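Notebook, scanning and restoration bench
May 2023

Back on the Urklow omnibus. Cengiz Bilgin has sent over what he describes as a final running order, the third document he has described that way. It collects the whole first series, the Nekotholm crossover, both annuals, and "assorted backups," a phrase that has already cost me most of a morning. The backups ran behind a different title, under a different logo, and in at least one case under a different spelling of the main character's name.

Page count stands at 1061. The binder's limit for this spine is lower than that. I have told Cengiz. Cengiz has told me the binder is being conservative.

Sources so far: original film for the later issues, held in tubes that smell of vinegar. For the early ones we have printed copies only, two of each, bought from a dealer who graded them very fine in what I take to be a spirit of optimism. Copy A of #2 has a coupon clipped out of the letters page, which we don't reprint, except that the back of the coupon is the villain's face. Copy B has the face and is missing the staples, the centerfold, and part of the cover.

Plan is to build the page from B and take the top tier from A. The two copies were printed on different days by somebody with a relaxed attitude to magenta, so the tiers don't match. Tried a curve to pull A toward B. Skin tones fine, sky now the color of canned salmon. Tried it the other way. Sky fine, everyone has a fever.
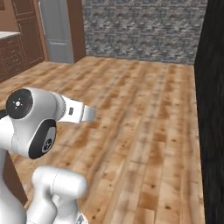

Left the sky alone in the end and masked the figures by hand. Slow, but it holds up at print size. Saved the mask settings under "urklow_tier_fix" so whoever does #3 can ignore them and start over, as is our custom.

Descreening: the Prundel plug-in still eats fine hatching. It handles flat color nicely, then gets to Ďurica's inks and decides all that careful feathering on the coats is dirt. Turned it down to 33, which is where it stops damaging the blacks and also very nearly stops doing anything. For Ďurica's pages I'm running it on the color only and dropping the line art back on top. The registration slips a hair on the right-hand side. Check this on the proofs before we commit to the rest.

Lettering. Cengiz asks if we could reset the captions in the crossover, where the type has filled in. I would like it on record that I'm against this. The filled-in letters are ugly, but readers of this stuff can spot a digital font from across a store and will write to us about it. Compromise for now: clean up each bad letter by copying a good one from the same page. There are no good capital Gs on page 14. Borrowed one from the next issue and told no one until writing it here.

Print run is set at 3000, so the usual economies don't apply and the usual corner-cutting does.

Still open:
Crossover reading order. The printed checklist puts the Nekotholm chapter after the annual, but the hero arrives in it with the arm he loses in the annual. I'd follow the arm.
Cover for the second annual. Need a copy without the price sticker, or a nicer price sticker.
Credits for the backups. Two are unsigned. One looks like Ďurica in a hurry.
Spine width, again. Files are due to the printer in August and I want the binder's answer in writing, with Cengiz copied.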